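Workshop tips: wrist camera setup for the Drunitz two-arm build

Get the simulated counter working before you bolt anything down. Our shared bench at Vudstead runs the Fanthorpe scene file, and most bad grasps trace back to the wrist camera offset.

Set the offset in steps of 5 mm. Save after each step and reload the scene.

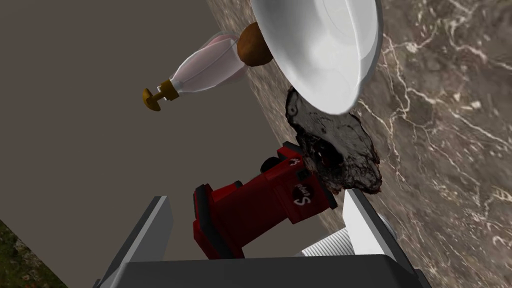
Check the roll angle next. A wrong roll value will not raise an error - the arm simply closes on the wrong axis. Start at 13 degrees and work down. Keep the fingers fully open while you adjust.

Clutter is useful at this stage. A bowl can hide part of whatever it overlaps, so test with one in place.

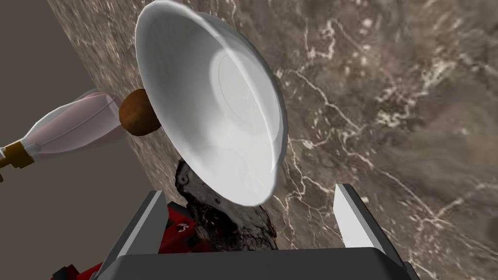 Wrist view: bowl above the open fingers, marble counter behind.

Run four approaches per object and log each one. Use the head view to choose the approach side, then switch to the wrist view for the last stretch.
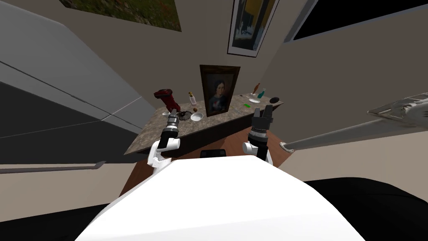 Page last changed: August

Keep both grippers above the counter edge when parking the arms. The Beaudoin mount file has its own park height, so delete that line or it will override yours.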